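Packing Helpers Wanted, Pondari Parcels (part time, Sernley)

Pondari is a small company which sends mixed parcels to families, students and elderly people who live far from a good shop. We started in March with one table and now we send more than 1,000 parcels in a month. Before the winter season we are looking for 2 persons to join the packing room in Sernley.

The work is simple to explain but it needs patience. Every order is different. In one box there can be a tall carton, a wrapped snack, a tube of something for the bathroom and a small gift in clear plastic, and all of them must arrive in the same good condition in which they left us. We pack on tables covered with felt, so the boxes and the printed packages do not get scratches. The tall item goes in first and the soft ones go next to it. Flat boxes and paper packets wait on the table until there is a proper place for them. 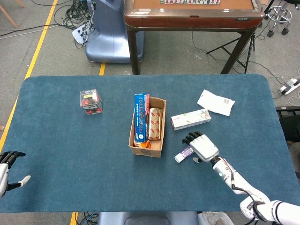 What you will do

Take the order sheet and collect the items from the shelves.
Check the label and the barcode of each item against the sheet.
Choose the box size. Please do not take the larger one only for being quick.
Fold the flaps in while you are filling, then close the box and tape it.
Put the finished parcel on the Stinell cart or on the Lengyel cart, according to the route.
Clean your table at the end of the shift and return all the items that were not used.

Whom we are looking for

You can stand for some hours and lift a medium box. You read labels with attention, also the small letters. You are friendly with other people in a room that is sometimes noisy. Experience in a warehouse or a shop is welcome but it is not a condition, we will teach you during the first week. Basic English is enough. Several of us speak it as a second language, me included.

Hours and pay

Shifts are in the morning or in the afternoon, four hours each, from Monday to Friday. You can tell us which one you prefer and we will try to respect it. The training week is paid the same as the other weeks. Pay is by the hour and not by the parcel, because we do not want that anybody hurries. We will inform you of the rate when we call you.

How to apply

Write a short letter, half a page is fine, and tell us which shift you want and when you can begin. A resume is useful but you do not need to make a new one for us. Bring it to the office in Sernley or send it by mail, to the attention of Yabsira Fikre, packing room. Letters must reach us by 30 August 2019. We answer to everybody, also when the answer is no.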